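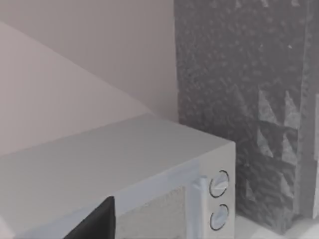
2 min read

June 2020

Studio notebook, Bralcombe community hall. Mostly the porch model, plus the oral history stuff.

Back at the bench after a week of calls. Dardo has rescanned the 1960s survey drawings, much better, you can read the pencil notes on the east elevation now. Whoever drew it spelled Bralcombe two different ways on one sheet. Kept both in the file title so the search picks it up.

Porch model, second go. Scale 1:20. First one had the steps too shallow, my fault, read the riser off the wrong section. Recut in greyboard, posts in lime strip. Glue still the cheap stuff, grabs too fast, ask Eduardo what he used on the Jirklow chapel. Roof pitch looks right by eye but want to check against the street photo before I fix it down. DON'T fix it down before.

Talked to Yaneth re the recordings. She has 4 people who remember the hall as a dance club, and one whose father laid the floor. All say the porch was where things really happened, people waiting, arguing, eating. The survey barely draws it. One thin line and the word "covered". So the model gets the porch at full detail and the hall behind as plain block. Cristian thinks this is lopsided, wants the main room too. Fair, but no time before the panel goes up. Maybe a second model in the autumn if Quan extend the grant.

Transcripts: 106 pages so far, Dayana halfway through checking. She wants the speakers' own words for rooms kept on the drawings, so "the long side" and "Sister's corner" and not Room 2 etc. Agree. Need to redo the labels on sheets A and C. Sister's corner may be two differnt places depending who is talking, ask Yaneth to play that bit back to them.

Problem with the floor. Survey says boards run north-south, the daughter says the other way, across, because you felt the joints when you slid. Would trust her over the drawing tbh. Dardo to look for the builder's bill, he thinks the Zurkton archive box has it. Box has been out on loan since February, chase.

Display text: cut the first paragraph, reads like a planning letter. Start with the porch.

To do
- street photo, check pitch
- labels A + C
- email Zurkton re box
- more lime strip, the 2 mm
- ask Cristian for the laser settings agian, lost them
- permission forms, one still unsigned

Left the porch clamped overnight, left post leaning slightly out, look at it first thing.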